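How to regrout a tiled wall

Old grout goes grey, cracks at the corners and starts to drop out in crumbs. The tiles behind it are usually fine. If they are still stuck firmly to the wall, you can take out the old grout and put in new for the price of a bag and a couple of cheap tools. This guide covers plain ceramic wall tiles in a bathroom or kitchen. Floors and natural stone need different products.

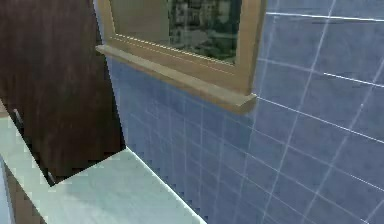
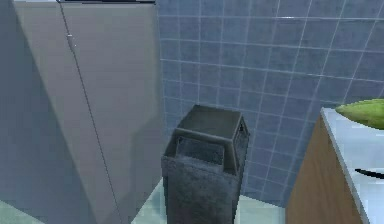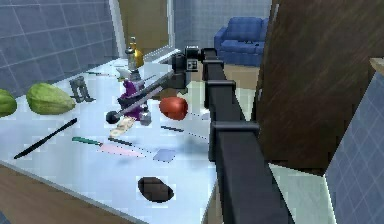 Blue tiles on a wall (first two); a pale blue-white worktop (third).

What you need

A grout rake, either the hand type or a blade for a multi-tool
A rubber grout float
A bucket, and a second one for rinsing
Two large sponges
A stiff brush and a vacuum cleaner
Masking tape and dust sheets
Powdered wall grout
Sanitary silicone for the corners
Safety glasses, gloves and a dust mask

I used Lunent wall grout in white, and the hand rake was a Mollitz. Any similar make will do. Check the bag for the joint width it is meant for. Thin joints need a fine grout, and the coarse sort sold for floors will not pack into them properly.

Step 1: Check the tiles

Tap each tile with a knuckle. A dull, hollow sound means it has come away from the wall. One or two of these can be lifted and stuck back down before you start. If a whole patch sounds hollow, stop there and find out where the damp is coming in. New grout will not fix it.

Look at the colour too. If the grout is sound but stained, try a grout cleaner first, or a grout pen.

Step 2: Clear and protect the area

Take down anything that hangs on the wall. Put the plug in the basin or sink and cover it, along with the worktop and floor. Raking makes a surprising amount of fine dust and the grit will scratch. Tape along the edges of units, frames and panels where they meet the tiles.

Step 3: Rake out the old grout

Start with the upright joints, then do the level ones. Hold the rake square to the wall and use short strokes with light pressure. You want to remove at least two thirds of the depth of the tile. A thin skin of new grout over old will flake off within months.

With a multi-tool, keep to a low speed and leave a little grout at the crossings to finish by hand. Most chipped tiles happen at the corners.

Where two walls meet, or the wall meets a worktop or bath, cut out whatever is there and leave the gap empty for now. It gets silicone later.

Brush the joints and vacuum them. Wipe the wall down with a damp sponge and leave it to dry fully.

Step 4: Mix the grout

Put the water in the bucket first and add the powder to it. For a small batch I used 200 g of powder, with water as given on the bag. Stir until it is smooth and holds its shape on the float, a bit like thick toothpaste. Leave it for 3 minutes, then stir again. Do not add more water once it begins to stiffen. Throw it out and mix fresh.

Step 5: Fill the joints

Dampen the joints slightly. Load the float and push the grout in, working diagonally across the tiles. Go over each area from both directions, then hold the float nearly upright and scrape off the excess. Do a square metre or so at a time.

Step 6: Clean off and shape

Wait until the grout has firmed up and does not stick to a fingertip. Wipe across the joints with a well-wrung sponge, turning it often and rinsing it in clean water. A sponge that is too wet will wash out the surface and leave the colour patchy.

Run a rounded stick or a proper shaping tool along each joint if you want a neater finish. Once the haze has dried on the tiles, buff it off with a soft cloth.

Step 7: Seal the corners

Leave the grout overnight, or longer if the bag says so. Then tape both sides of each corner gap, run in a bead of silicone, smooth it and pull the tape away while it is still soft. For a bath, fill it with water first so that the gap is at its widest, and leave it full until the silicone has cured.

Keep the wall dry until the time on the tube has passed. Penetrating sealer on the grout lines is optional. I put it behind the cooker and left it off elsewhere.

If it goes wrong

Pinholes: press a little fresh grout in with a gloved finger the next day.
Powdery grout: too much water in the mix, or it dried too fast. Rake it out and redo that part.
Haze that will not buff off: use a grout haze remover, tested first on a tile that does not show.

Jocelyn Campbell
Last updated September 11, 2021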